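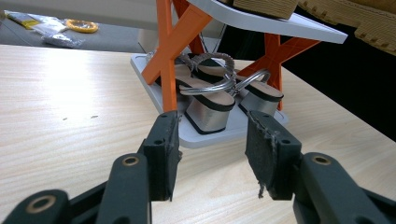
Sandals on the bottom tier, ready for the warmer weather.

I've finally given in and bought a shoe stand! It's a little white one with bright orange legs that cross over in an X, and I've got it up on the table while I decide where it's going to live. My sandals have bagged the base already, one tucked slightly in front of the other, and I'm leaving the shelf on top for whatever I kick off at the door.

The best bit is the raised rim round the base. Last March I swept so much grit out of our hall in Pellton that I could have started a beach, and I'm hoping this will catch most of it (a quick wipe at the sink and you're done). Lacey Tapley has asked whether it would cope with walking boots. I haven't tried, but I'd put them on the bottom, Lacey!

Mine cost 12 pounds from the homeware shop in Floltdale. They had a plain one too, but I couldn't resist the orange. If you've got a clever way of storing wellies, do write in, as ours are still in a heap by the back door.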